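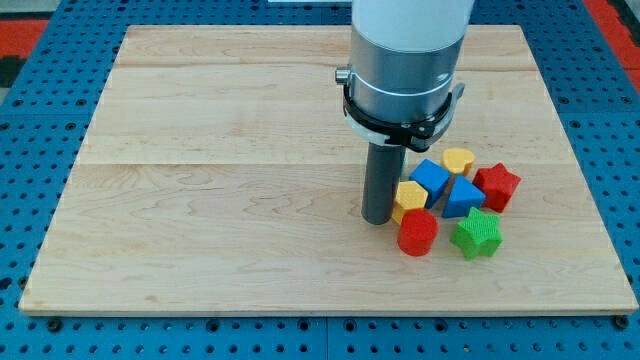 Robots and Everyday Work
Handout 4: Can machines do the chores yet?

Read this before the seminar. The questions at the end are for discussion and you don't need to hand anything in.

1. What we mean by a chore

For this course a chore is a job that an ordinary adult can do without training, in a place that was not built for the job. Clearing a table is a chore. So is sweeping a workshop floor or putting mixed parts back in their bins. Welding the same seam on the same car door is not, although it takes far more skill from a person.

The distinction matters when you read company claims. A dishwasher is a very good machine for washing dishes, but somebody still scrapes the plates, loads them and puts them away. Most household machines have taken over the middle of a job and left us both ends.

2. Tidying as a test

Tidying looks easy and is a fair test of what a robot can do. Take a handful of foam shapes, with stars, a heart, a cube and a cylinder among them, pushed close together on a board. A small child can sort them. The robot has to work out where one block stops and the next begins, choose which to move first, and reach it without scattering the rest.

Touching blocks are harder than spaced ones. A gripper with two fingers needs room on both sides of the thing it is picking up. A plain rod can get in close but can only push, and a push on one block usually moves its neighbours. Star shapes add a further problem, as they turn when pushed on a point and catch on whatever is beside them.

Foam is forgiving. It won't chip or roll far, and a clumsy contact does no harm. Bear this in mind when comparing results: the same movement carried out on wine glasses is a different task.

3. Case A: the Lomness trial

Lomness makes fittings for kitchen drawers. In June the firm tried a robot arm at its returns bench, where customers' parcels are opened and the parts put back into stock. Over the trial the arm was given 617 parts and placed 589 in the right bin without help. The other 28 were dropped, put in the wrong bin or left for a person.

That is a success rate of just over 95 per cent, which sounds high. Rostislav Kubíček, who ran the bench, made two points in his report. Every failure stopped the arm until someone came over, and the parcels were still opened by hand. The firm kept the arm for one family of hinges and went back to people for everything else.

4. Case B: the Colus kitchen

Colus is a research flat with a working kitchen. Yiğit Sezer's group there set a mobile robot to clear a table after a meal for two. The best run took 84 minutes. A person did it in six.

Speed was not the main difficulty. The robot lost most of its time on things that sagged or changed shape, such as a napkin or a half-full bag of salad, and on deciding whether something was rubbish. Sezer's notes say the second problem is partly ours, as two people in the same flat will not agree on it either — see the reading.

5. Where things stand

Machines do well now where the objects are rigid, known beforehand and kept apart. They do fairly well with a mixed pile if someone is nearby to help. They do badly with cloth, liquids, clutter in cupboards and anything that depends on knowing the household.

Shop floors are ahead of homes, mostly for dull reasons. The lighting can be fixed, the bench can be bolted down, and a firm can change its bins to suit the arm. Few people will rearrange a kitchen for the same purpose.

For discussion

Would you call the Lomness trial a success? Say what you would want to measure before answering.

Pick one chore you did this week and split it into steps. Which steps could a machine do today, and what would be left for you?

How far should we change a room to suit a robot?

Reading: Sezer, notes on the Colus kitchen (course folder). Kubíček, returns bench report, section 2 only.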